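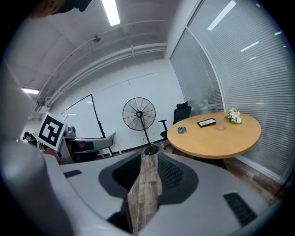
Wood-patterned floor, brown and gray planks.

Section 2. Finding a Home for Your Puna Humidifier

Welcome back! If you've worked through Section 1, your Puna is out of its box, the orange shipping tabs are off the fan, and the filter is sitting in its tray with the arrow facing up. Now comes the part that most people rush, and we'd gently ask you to take your time over it. A humidifier that stands in a good place runs quietly for years, and one that stands in a bad place will have you calling Cyril Mapplebeck at the Onance help desk before the week is out (he's lovely, but he would like his lunch).

1. Pick a level stretch of floor with 13 inches of open space on every side. The air comes in low at the back and goes out at the top, so please don't tuck it under a shelf.

2. Keep it away from radiators, heating vents and sunny windows. Warm air fools the sensor into thinking the room is drier than it is, and then the fan never rests.

3. On plank floors, slide the rubber mat under all four feet. On carpet, use the hard plastic base instead — it's the flat piece you probably took for packaging.

4. Run the cord along a wall where you won't catch a foot on it. Don't use an extension cord.

CAUTION: Never move the Puna with water in the tank. Lift the tank out first, carry it to the sink, and then move the base with both hands.

5. Fill the tank with cool tap water up to the line, close the cap until it clicks, and lower it into the base. You'll hear a few good gulps as the tray fills.

6. Press the power button once. The display will show 99 for a moment while the sensor wakes up, and you can ignore that number completely. Leave the door closed and let the unit run for 24 hours before you change any settings.

Offices and meeting rooms

Small meeting rooms need a little extra thought. The door opens and closes all day, people come in from the cold, and chairs end up wherever they end up. Choose the corner farthest from the door, and set the fan to Low during meetings so that everyone can hear each other.

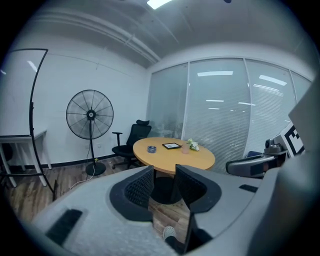
Lumturie Babić wrote to tell us that Low was still too loud for her conference calls, and that Night mode did the trick, though she has to remember to switch it back on Monday mornings or the air is dry by noon. We think that's a very sensible way to do it, and we've added a weekly timer to the newer models, which you'll find in Section 4.

NOTE: If two rooms share one air return, a single Puna may not keep up with both. Close the connecting door, or set up a second unit.

Tables and other furniture

We're often asked whether the Puna can go on a table. We'd rather you didn't. A full tank is heavy, the fan hums more on a hollow top, and drips from refilling can leave pale rings in a wood finish. Paper goods and prints don't care for damp air at close range, either.
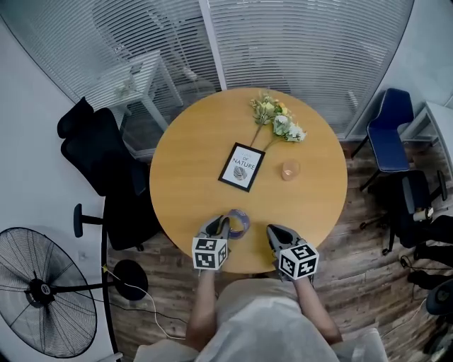

Round wooden table with artificial flowers, a glass and a small framed print.

If a table is truly the only place you have:

7. Choose a sturdy one that doesn't rock, and clear everything off it first.

8. Put the drip tray under the base, with the lip toward you.

9. Fill the tank only halfway, and wipe up any spills right away with a soft, dry cloth.

Go on to Section 3 when the green light stays on without blinking.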